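Sarantis
About Us

Home / About Us / Who We Are

Our Purpose

Sarantis collects, sorts and passes on small household electronics. We take in the things that gather in drawers and boxes once a newer model has arrived: pocket Wi-Fi routers, battery packs, chargers, radios, torches and the leads that once belonged to them. Items in working order are prepared for further use. Items beyond repair are taken apart and their materials sent for recycling through licensed carriers.

Our service is open to private households, schools and small offices. There is no charge to households for items brought to our counter.

Our History

The company was founded by Mingxuan Fan in a single room above the Mamon arcade, with one workbench and a set of second-hand shelves. In its first year it handled 2816 items, most of them telephones. The work outgrew the room, and in June of the following year we moved to our present premises at Guretti Yard, where the counter, the sorting hall and the repair room are on one floor.

Portable routers became a separate line of work when holidaymakers and students began bringing them to us in number. Many had been bought for one journey or one year of study and had not been switched on again. We now keep a bench for them alone, with a stock of spare covers and charging leads.

Our People

The company employs 43 members of staff. New colleagues spend their first weeks at the counter before choosing between sorting, repair and collections, and all are trained in the handling of damaged cells. Mingxuan Fan remains director and still works at the repair bench during the busy period after the summer holidays.

What We Accept

We accept portable and fixed routers, mobile telephones, cameras, small speakers, clocks, calculators and electric toys, whether or not they work. Loose batteries are accepted in all household sizes, together with flat lithium packs taken from portable devices. Covers and casings are welcome even when they have become separated from the device, as a missing battery cover is the most frequent reason for a sound item being set aside.

We do not accept large kitchen appliances, fluorescent tubes, smoke alarms or anything containing liquid. Swollen or leaking batteries should not be posted. Please telephone the counter and a member of staff will explain how they are to be brought in.

Preparing Items at Home

Most of what reaches us has been kept in a shoebox, a gift box or a biscuit tin, and we are content to receive it in that form. It is helpful if the following points are observed.

Please remove batteries where the cover opens easily, and cover the ends of lithium packs with ordinary sticky tape. Keep packs flat and away from metal objects such as hair clips, keys and coins, which have a way of finding their way into the same box. A folded cloth at the bottom will stop items from sliding about.

Please remove SIM cards and memory cards. Where a device can still be switched on, it should be returned to its factory settings. All storage that reaches us is erased before an item leaves the building, and a written record of this can be supplied on request.

Personal belongings found among the electronics are placed in an envelope and kept at the counter for 50 days.

The Finach Scheme

Under the Finach scheme, schools may borrow a lidded collection crate for one half of a term. Pupils bring items from home, and our staff give a short talk on batteries and their safe storage when the crate is collected. Certificates are issued to each class taking part. The scheme has so far lent out 600 crates, and bookings for each school year open in June.

Visiting Us

The counter at Guretti Yard is open from nine in the morning until half past four in the afternoon. Step-free access is by the side gate. Visitors wishing to see the repair room are asked to write beforehand, as places are limited.

A typical household box

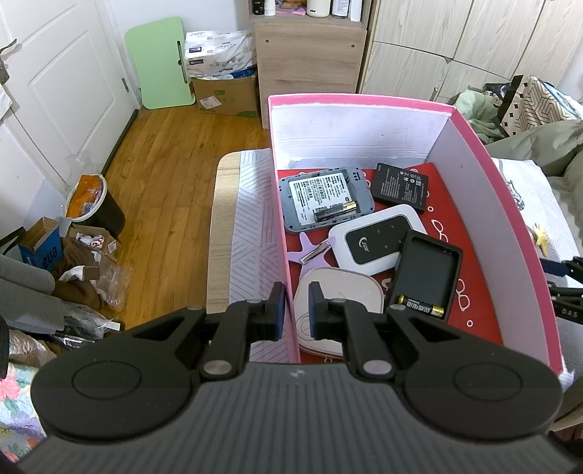 Mine had sat on top of the wardrobe for years and I was embarrassed to bring it in, but the counter staff went through it with me and handed back two things I wanted to keep. I would only add that the tape for the lithium packs is worth doing the night before, as it took me longer than the bus ride.
Olwen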